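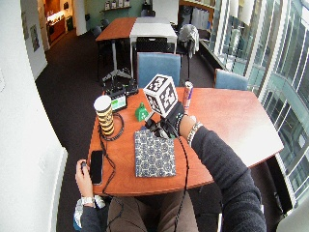 Evanthia Alexiou

In at ten to six to let the racking inspector into the Farnar unit before the first lorries. He was already at the gate. Cold for August and the side door was sticking again, so we went in through bay three.

He started at the back, aisle K, and worked forwards. I walked with him and wrote down the bay numbers. Most of it was what I expected. The uprights on the corner by the battery charging area have taken more knocks since spring, and one is bent far enough that he put a red tag on it there and then. That meant unloading the bay before anyone could carry on. Nkrumah Ametepe did it with the reach truck, 16 pallets, and put them on the floor in the returns area, so returns had nowhere to go until after dinner.

The beams on the second level were also missing safety clips in two places. I was annoyed about that one. I signed the sheet in June saying they were all in, and I think I only looked from the aisle side. Have ordered a bag of 50 from Drakos, which is more than we need, but they don't sell them in anything smaller.

Waltraud Reisinger rang from the Milance office at half past nine to ask why the morning loads were late. I told her about the tag. She wanted to know if the bay could be used at a lower weight until the new upright came. It can't, and the inspector said so down the phone to her, which saved me saying it. 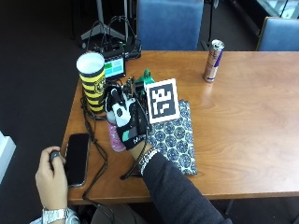 Last modified: August, 21:16

Afternoon was mostly the load notices. The ones on the end frames still give the figures from before the beams were moved up, and they have been wrong the whole time I have been in this job. Polyxeni Bakalis found the original drawings in the bottom of the plan chest, under the sprinkler ones. Frame height matches, beam spacing doesn't. So every notice in aisles G to K wants redoing, and Truter won't print them without a letter from the people who supplied the racking. Wrote to them at three. No answer by five.

Price for the new upright came through: 157 for the part, 300 for fitting, and they want the two bays either side emptied as well. Put it in for approval. I added a line asking for a proper end-of-aisle guard on that corner, same as last year, and copied in Glykeria Xenos this time because she holds the repairs money now.
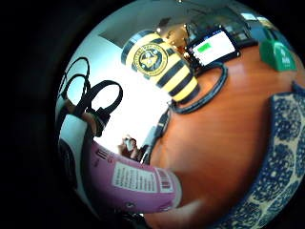
Blue and cream pattern, yellow and black stripes.

Left at twenty to six. Forgot to move the cones off the returns area, so I rang Nkrumah from the bus and he did it.

Tomorrow: clips if they arrive, chase the letter, get someone to plane the side door. The written report is due by the end of the week. He said amber on four other uprights, and I want to look at those myself, from both sides, before it comes.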